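Teaching the arm to pour, one slow evening at a time

Posted December 2, 2020
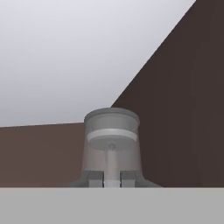

I promised back in August that I would write more about the remote control sessions, and then of course I didn't, so this is me catching up with a cup of tea and a very stiff right wrist.

For anyone new to the blog: Raíssa Guimarães and I have been working on a little project we call Plelta, where a person steers a simulated robot arm through a household job over and over, and the software learns from the recordings. You hold a controller, the arm on the screen follows your hand, and you try to behave as if you had been doing this all your life. I had not, and my first evening was mostly bumping into the table!

The count stands at 336 recorded runs, and 101 of those are mine (Raíssa has far more patience than I do, plus she grew up with video games, which I maintain is cheating). We set ourselves a goal of 499 before we train anything serious. I wanted to say 500 but she had already typed 499 into the settings file, and neither of us has bothered to change it.

What surprised me most is how much my own mood gets into the motions. When I'm tired I come in fast and then correct at the last moment, and if you play those runs back you see the arm swoop and stutter just before it closes. Eyvindur Kragh, who used to teach people to drive forklifts and now helps us out over video calls, spotted it right away. He told me to count to two before every grasp - just stop, hover, count, and go. It felt silly. But my runs since then are so much smoother, and when we trained a small test model on only those, it picked up the pause as well. So now we have a robot that hesitates politely before it touches anything, and I'm rather fond of it.

Raíssa is less fond of it. She says a pause is wasted time and that we should trim it out of the recordings afterward. We went back and forth on this for most of an evening, and for now we are keeping two sets, hers trimmed and mine left alone.

The other thing I keep forgetting is to reset the view before I start. If I begin a run from an odd angle I spend the first stretch hunting for the gripper, and all that hunting gets recorded too. I've put a sticky note on my monitor. It says VIEW in big letters, and I have already stopped noticing it.

Next up is pouring with the left hand, which I'm dreading a bit. If any of you have done this kind of work and have tips for keeping your wrist happy, please leave me a comment!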